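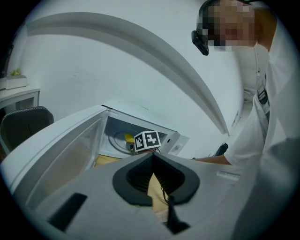
When does Nitholm Bank stop lending to new coal projects? On 27th February, when the policy its board approved this week takes effect for all new applications.

The bank, which is based in Edside and has 30 branches, said it will also stop renewing credit lines for companies that earn most of their money from mining or burning coal. Existing loans will run to the end of their terms. The bank put the total at $790 million, spread across power plants, mines and one rail terminal. Most of that is due to be repaid within eight years.

Hutapea, an asset manager that owns almost 4 percent of Nitholm's shares, had pushed for the change since last June. In a statement, it called the policy a reasonable first step but said oil and gas should have been covered too. The bank said it has no plans to extend the limits to other fuels this year. 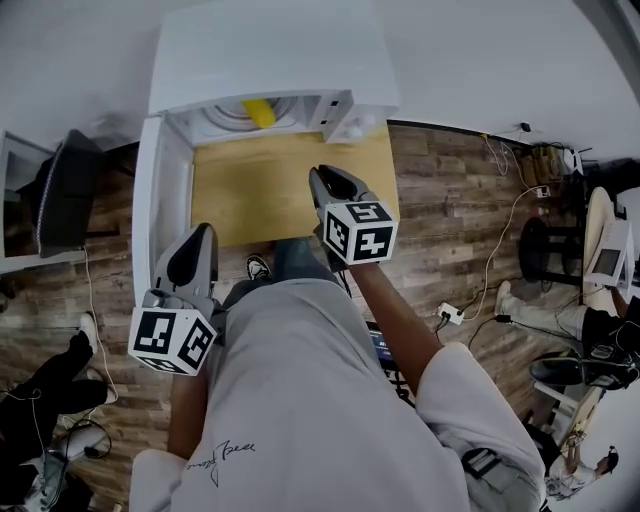 Customers in Bunbridge are likely to notice the change first. The power plant there has relied on a Nitholm credit line to buy fuel ahead of the winter, and its owner will now have to find another lender or pay for deliveries up front. The company said it was talking to two other banks and did not expect any effect on jobs.

Farm and small business loans are not affected — including loans to trucking firms that haul coal as part of a wider business. Home loans are also unchanged.

Nitholm will publish a list of the sectors it lends to, with the amount owed in each, alongside its next annual report. Until now it has given only a single figure for energy, with coal and wind power counted together.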